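Talks and handouts
January
By Amna Khokhar

Speaker notes: Food waste collections in Avasstead, the first six months

Slide 1. Welcome. Thank the library for the room. Say who I am and that questions can come at any point.

Slide 2. Where we started. Before the change, every household on the Filturgate side had one bin for everything and a box for paper. Food went in with the rest. Irfan Durrani did the sums and found that 40 per cent of the weight in those bins was food.

Slide 3. What we did. The trial covered 2,508 homes. Each got a small indoor caddy, a larger outdoor one with a locking lid, and a leaflet. Pause here, people usually want to talk about the leaflet.

Slide 4. Who took part. Houses were quick to join in. Flats were slower. We have 319 flats on the list and most share a bin store, so one full caddy puts off the whole landing. Mention Jarman Court, where moving the food bin next to the door made a clear difference.

Slide 5. Complaints. Smell first, then flies, then missed collections. Smell dropped once we told people to wrap meat and fish in newspaper. Missed collections were our fault. The Zinby route was too long for one crew and has now been split.

Slide 6. Bags. Keep this short. Tie the neck, leave some room at the top, don't overfill.

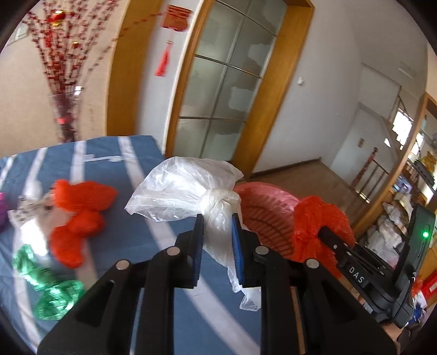 Can I line my caddy with an ordinary carrier bag?
Any bag will do in Avasstead, as the plant strips the bags out before the food is processed. Check first if you move, as other areas only take compostable liners.

Slide 7. What comes next. New stickers for the shared bins, then the rest of the town. Irfan has the route maps if anyone wants to look at their own street. Leave the contact slide up during tea.

Recent talks
Mending small electricals at home
Water butts and dry summers
What happens to your glass
Sharing a compost heap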